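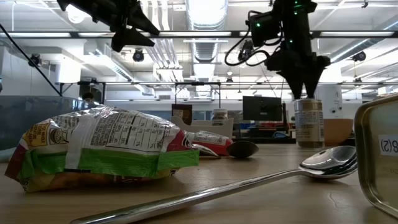
Löffel, Schüsseln und verpackte Lebensmittel auf dem Tisch. Auf der Rückseite der Tüte links steht die Nährwerttabelle.

„Im Januar kaufe ich fast nichts ein“

Callum Kinnear kocht seit vielen Jahren aus dem Vorrat und hat darüber ein Buch geschrieben. Ein Gespräch über volle Schränke, Mindesthaltbarkeit und die Frage, wie viele Linsen ein Haushalt braucht.

Wer bei Callum Kinnear in Ferkthorpe die Speisekammer öffnet, steht vor einem schmalen Regal mit fünf Brettern. Oben lagern Mehl und Haferflocken, darunter Hülsenfrüchte, auf Augenhöhe alles, was bald gegessen werden soll. An der Tür hängt ein Bleistift an einer Schnur. „Den Rest der Ausstattung können Sie vergessen“, sagt er. „Ohne den Bleistift wüsste ich nach zwei Wochen nicht mehr, wann ich etwas aufgemacht habe.“

Kinnear hat als Koch in einer Schulküche gearbeitet, später in der Kantine einer Spedition. Sein Buch „Panier“ hat 212 Seiten und enthält 158 Rezepte, die meisten davon ohne frische Zutaten außer Zwiebeln, Möhren und Kohl. Die Idee kam ihm beim Umzug. Er habe damals elf angebrochene Packungen Nudeln in Kartons gelegt, erzählt er, und sich darüber so geärgert, dass er einen Monat lang nur noch aufbrauchte, was da war.

Daraus ist eine Gewohnheit geworden. „Im Januar kaufe ich fast nichts ein. Milch, Eier, Brot, etwas Gemüse. Alles andere kommt aus der Kammer.“ Die ersten Tage seien einfach, weil noch die beliebten Sachen im Regal stünden. Schwierig werde es in der dritten Woche. „Dann bleiben die Dinge übrig, die man irgendwann für ein bestimmtes Gericht gekauft hat. Bei mir war das lange Zeit Buchweizen. Ich mag keinen Buchweizen. Jetzt kaufe ich auch keinen mehr.“

Das Datum auf der Packung

Die meisten Fragen, die er nach Lesungen hört, betreffen das Mindesthaltbarkeitsdatum. Kinnear trennt dabei klar. Beim Verbrauchsdatum, etwa auf Hackfleisch oder frischem Geflügel, macht er keine Ausnahme. Trockene Ware beurteilt er anders. „Reis, der zwei Monate über dem Datum ist, schaue ich mir an, ich rieche daran, und dann koche ich ihn. Bei Vollkornmehl bin ich vorsichtiger. Das wird ranzig, und das schmeckt man im ganzen Kuchen.“ Nüsse lagert er aus demselben Grund im Gefrierfach.

Auch die Nährwerttabelle liest er, allerdings mit einem eigenen Blick. Die Angaben je 100 Gramm findet er brauchbar, die Portionsgrößen kaum. „Was da als Portion steht, reicht bei uns für ein halbes Kind.“ Interessant ist für ihn vor allem der Salzgehalt. Wer mit Konserven und Fertigbrühe koche, salze leicht doppelt. Er gibt deshalb erst am Schluss Salz dazu und probiert vorher.

Umfüllen will er nicht jedem empfehlen. In seiner Küche stehen Gläser für Linsen, Bohnen und Reis, der Rest bleibt in der Originalverpackung und wird mit einer Klammer verschlossen. „Schöne Gläser kosten Geld, und die Kochzeit steht dann im Altpapier. Ich schneide sie inzwischen aus und klebe sie auf den Deckel.“

Seine Grundmenge für zwei Personen: ein Kilo Reis, ein Kilo rote Linsen, zwei Sorten Nudeln, vier Dosen Tomaten, getrocknete Bohnen. Dazu Öl, Essig, Senf und ein Glas Kapern, auf das er nicht verzichten möchte. Für das Abmessen braucht er selten eine Waage. Ein Esslöffel Mehl, gestrichen, genügt ihm als Maß, ein gehäufter Löffel Haferflocken ebenfalls.

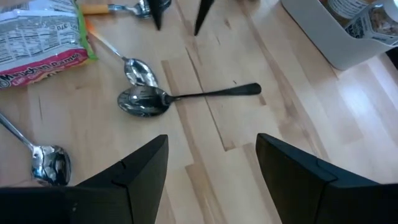

Kochen für viele

In Flandamton gibt Kinnear einmal im Monat einen Kurs. Angefangen hat er mit Lyle Zamora, der dort einen Lebensmittelladen führte und nach Ladenschluss den Hinterraum zur Verfügung stellte. Die Teilnehmer bringen mit, was sie zu Hause nicht loswerden. „Einmal hatten wir fünf Packungen Kichererbsenmehl und sehr viel Kokosmilch“, sagt Zamora. „Daraus wurden Pfannkuchen und eine Suppe. Die Suppe war gut.“

Ein Rezeptblatt gibt es im Kurs nicht. Zuerst wird sortiert, dann entscheidet die Gruppe, was auf den Herd kommt. Kinnear greift nur ein, wenn eingeweicht werden muss und die Zeit dafür fehlt. Getrocknete Kidneybohnen etwa kommen zurück in die Tasche, roh oder halb gar sind sie unbekömmlich.

Ein zweiter Kurs in Galbraith ist geplant, dort soll es um Brot und Reste vom Brot gehen. An einem neuen Buch schreibt er vorerst nicht. Er müsse zuerst die Kammer streichen, sagt Kinnear, und dafür müsse sie leer sein. Auf dem mittleren Brett stehen noch drei Gläser Rote Bete.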